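Home | Checklists | Sign In Sheets | Contact

We use cookies to remember your settings. Accept | Manage

Irketell Workrooms, Monday walk-through
Room 791, with comments

Paula Stoica asked me to do this one while she's over at the Drukville site, so you get my handwriting and my opinions (sorry, Paula!). I started at eight with a coffee, went through the old sheet line by line, and wrote more than the boxes allow. OK means OK. WATCH means look again next time. FIX means it goes to Leonardo Benedetti today.

1. Door and way out
Door opens all the way and closes by itself — OK. It used to stick in damp weather, and I gave it a good few tries. The exit sign over in the corridor is lit. I moved one umbrella stand that had crept into the doorway again.

2. Floor
Swept, no cables across the walking route. OK. There's a scuffed strip of tape by the sink that's lifting at one end and I can feel it with my shoe. WATCH for now, but if it gets any worse I'd just pull it up and put down new.

3. Tables, shelves and what's sitting on them
I like a room that looks lived in, so I'm never going to fail anybody for a plant. What I check is whether things can tip, slide or drip. I pushed on the white top from both sides and it didn't rock. The plant pot is a small one, so please water it at the sink and bring it back, and keep it well in from the edge. OK.

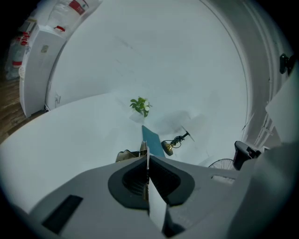

Item 3. Small green plant with white blossoms, in its white square pot.

Loose books and folders are the other half of this item. Lay them flat or put them away when you're done, please! A leaning one always ends up on the floor, and then somebody steps on it. WATCH, mostly so that I remember to nag.

4. Walls and heating
Nothing draped over anything that gets warm. OK. I ran a finger along the molding and got a fair bit of dust, so I've put that on the cleaning list, but I'm not calling it a safety matter. The old sheet says "check wall fittings firm," so I did: none of them wiggled.

5. Overhead lights
All came on at the switch, no buzz and no flicker in the time I stood there (long enough for the coffee to go cold). I'd still like the covers wiped before December, when we have them on all afternoon. Brikard did the last set of tubes and the spare ones are in the hall closet, top shelf, behind the paper towels. OK.

6. Pipes and conduit up high
My favorite item, because I get to look up and say "hmm." I was looking for stains on the wall, sagging runs and brackets that have let go. I didn't find any of the three. I did go and get the flashlight for the corner where they come down, and I was happy with that too. OK, but please don't hang decorations from them. I know it's tempting! 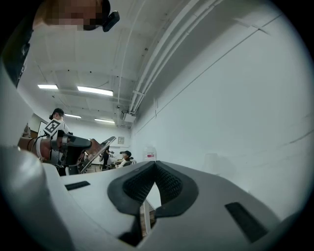 Item 6. White pipes and conduits between ceiling and wall, white box unit near the lower end.

The box unit on the wall isn't on our drawing of the room. Leonardo, could you add it, and write down what it serves? That's a paperwork FIX, no tools needed.

7. First aid and extinguisher
Extinguisher pin in, needle in the green. The first aid kit is short 2 packs of the wide bandages and the little scissors have wandered off. FIX. Cusi deliver on Wednesdays if the order's in by noon, and I've left the form on Paula's desk with the scissors circled.

8. Sink and kettle corner
Kettle cord is fine, plug is fine, drip tray needed emptying and I emptied it. The sponge was past saving. OK, with a new sponge.

To do
Leonardo: box unit onto the drawing, first aid order.
Cleaning list: molding, light covers.
Me: tape by the sink, next time round.

Paula, if you'd like this typed onto the proper form, tell me which one, there are two in the drawer and they don't have the same number of boxes.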